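Brellden open day, anyone else go?

kowal_fan
26 May 2018
Back from the Brellden open day at Stundbridge. Packed, 50 people in a room for 24. Skipped the welding cell, line too long. Best bit was the towel folding demo, two arms, one table. Yvette Lachance ran it, took questions the whole way thru. Worth the drive.

mudflap91
Went too. Not sold. I can fold a towel in four seconds, didn't see those arms do it in under a minute. Whats the point

kowal_fan
Speed isn't the point, cloth is hard. Never lands the same way twice. She said 1649 practice folds before they let visitors in.

Tess_R
And how many of those were good ones? I asked. Got "most". Hmm.

mudflap91
lol exactly

kowal_fan
Fair. But she did reset it every time someone asked, even the kid who wanted it crooked. Kowalchuk wouldn't let anyone near theirs last year.

Tess_R
True, Kowalchuk was all video. I'll give Brellden that. Still think starting with the towel laid out flat is cheating, do it from a heap out of the dryer and I'm impressed.

isau_dave
Did they say if the Isau talk is going online? Missed it, parking.

kowal_fan
Didn't hear, sorry. @Tess_R ok yes, flat start is easier. Gray towel on black, both grippers open up by the far corners, thats where I was standing for most of it. Would go again in a heartbeat.

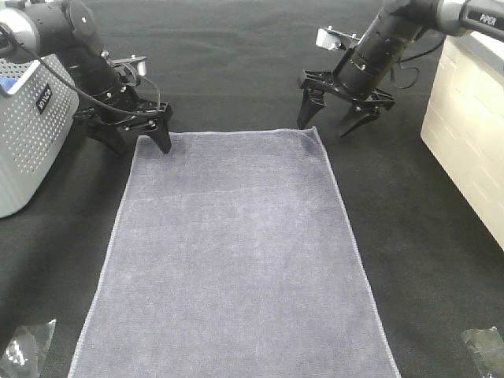
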